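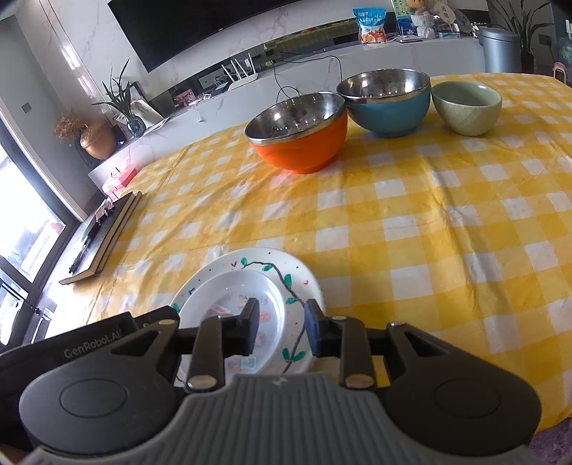 Open fingers over the nested dishes, with the bowls behind.

Stovulik 2 goes out to all sites

The second release of Stovulik, our grasp planning package, was tagged on 2022-04-21 and is now the default on every site machine. Most of the work went into one problem that anyone who has run table-clearing tasks will know: a dish sitting inside another dish.

The old planner took the depth image, split it into objects and proposed a grasp for each. With a small dish nested in a plate, the split often failed. Two white rims close together came back as a single object, and the planner aimed for the outer edge. The arm then lifted both, or closed on the wrong rim and gave up.

Anitha Raju rewrote the segmentation step over the winter. It now fits rims first and decides on objects afterward. Each closed curve gets its own height estimate, and a curve that lies inside another is kept as a separate candidate even when the colors match. Painted borders caused trouble early on, as a vine or a row of dots can look like an edge to the detector. The fix was to drop any curve that shows no step in depth.

Training and test data came from hand-held gripper recordings on ordinary dining tables, with patterned cloths left on. We logged 301 nested-dish episodes. Benedito Bezerra went through the finger opening signal in all of them and marked the moment each person settled on a rim. Those marks are what the planner is scored against, and they are stored with the episodes in Fodgate under the tag "nested."

Approach speed has changed too. The controller used to slow down at a fixed height above the table. It now slows at a fixed height above the highest rim under the fingers, so tall bowls get the same margin as flat plates. Dinesh Howlader says this adds about 2 seconds to a typical pick, and he would like to win some of that back in the next release.

Known problems: polished steel interiors still leave holes in the depth image. The planner fills them from the rim inward, and this works for round bowls but poorly for anything oval. Checkered cloths can also throw off the table plane fit when the light comes from one side. If you see the plane tilt in the viewer, rerun the fit with the color channel turned off.

To upgrade, pull the new package and delete your old grasp cache before the first run. Caches from the earlier release will load without an error but the rim heights will be wrong. Config files carry over, apart from the "slow_height" setting, which has been renamed "rim_margin."

Thilini Miah is collecting failure logs until the end of April. Send her the episode number and the planner output. Video is welcome but she doesn't need it.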